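Larnness Residence Services
Household Guidance: Folding Garments on an Upholstered Seat

Purpose

This guidance applies to residents of Pralgate and Probert houses who fold laundry in the shared lounges. It covers the preparation of the seat, the handling of red and other strongly colored garments, and the folding of sports jerseys. Residents who use the folding counters in the laundry room should follow the notice posted there.

Preparing the seat

Choose a wide, flat seat or ottoman with a woven cover. Remove cushions, throws and personal items, and brush the fabric with a dry hand or a lint brush. Light gray covers show lint and dye readily, so the surface should be checked again between loads. Leave a margin of a hand's width at the back edge to keep garments from slipping down.

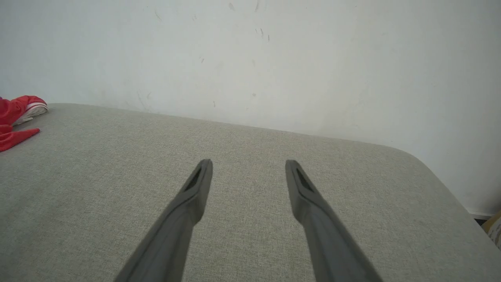 Musyoka Muli asked whether a towel should be spread over the seat first, as the covers in Probert pick up color from new clothes. I put down an old bath towel for anything red and take it off again for the whites. It slides a little when I fold on it, so I tuck one end under.

A towel is permitted and is recommended for the first three washes of any new colored garment. It should be plain and light in color. Do not use plastic sheeting.

Before folding

1. Confirm that the garment is fully dry, including the collar, the trim and the underarm seams. Damp red fabric must not be placed on upholstery.
2. Take one garment from the basket at a time. Place it toward one side and keep the middle of the seat clear for folding.
3. Turn the garment right side out. Check for pins and clips. 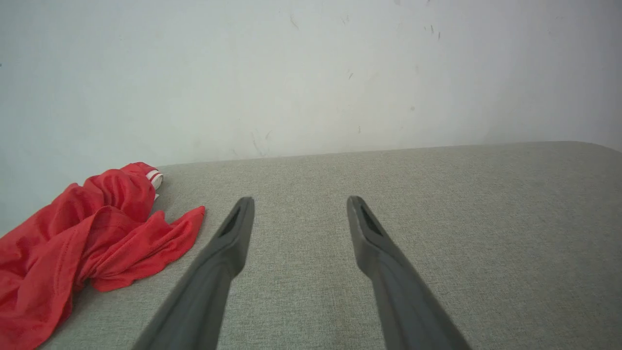

4. Lift the garment by both shoulders and shake it once. Lower it slowly so that the hem meets the seat first.
5. Smooth the fabric outward from the center with flat hands. Slippery sports fabrics should be smoothed lightly, as firm pressure pushes new creases toward the seams.

Folding a jersey

Jerseys with contrasting sleeves and printed lettering need more care than a plain shirt. Find the collar before anything else. When the garment is badly twisted, hold the collar in one hand and follow the shoulder seam out to each sleeve with the other.

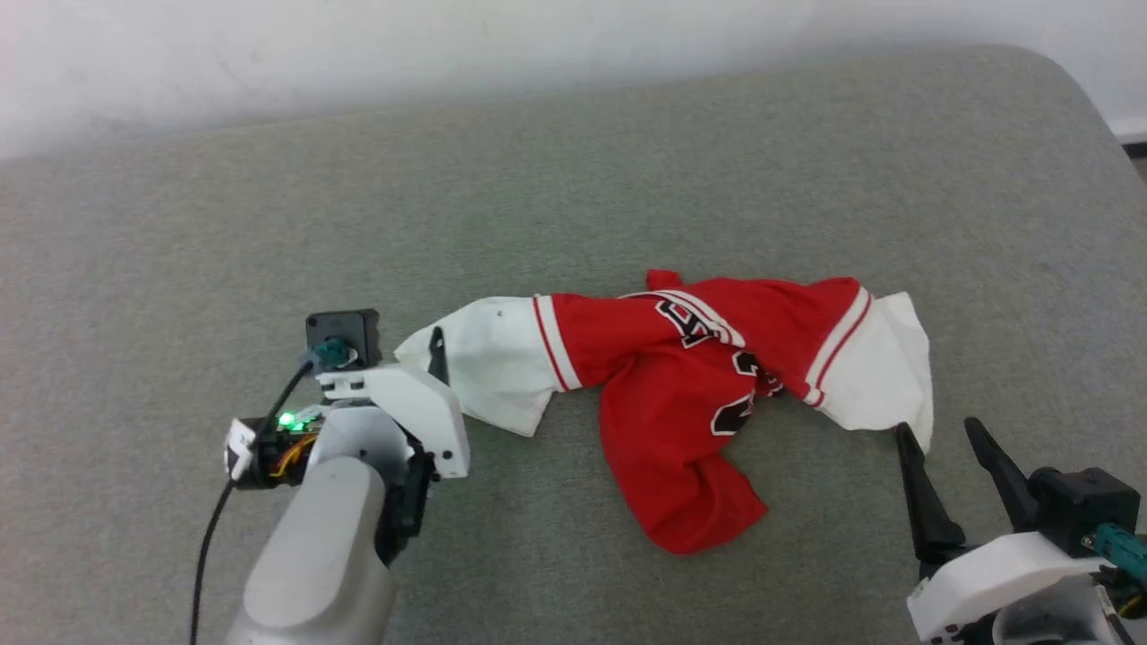
Lay the jersey face down with the collar away from you. Straighten both sleeves and align any striped trim at the seam. Fold one side in toward the center, bring its sleeve back down along the fold, and repeat on the other side. Raise the hem to the middle of the back, then fold once more to the collar. The lettering should finish on the outside and should not be creased sharply. Turn the jersey over and set it on the stack.

Jerseys washed at 100 degrees Fahrenheit or below generally need no ironing. Where ironing is necessary, use the board in the laundry room. Irons may not be used on lounge furniture.

Clearing the area

Stacks must be removed from the lounge by 9:30 p.m. Unclaimed garments are taken to the Isusis office and held until the end of the month. Report any dye mark on a cover promptly and do not attempt to treat it with bleach.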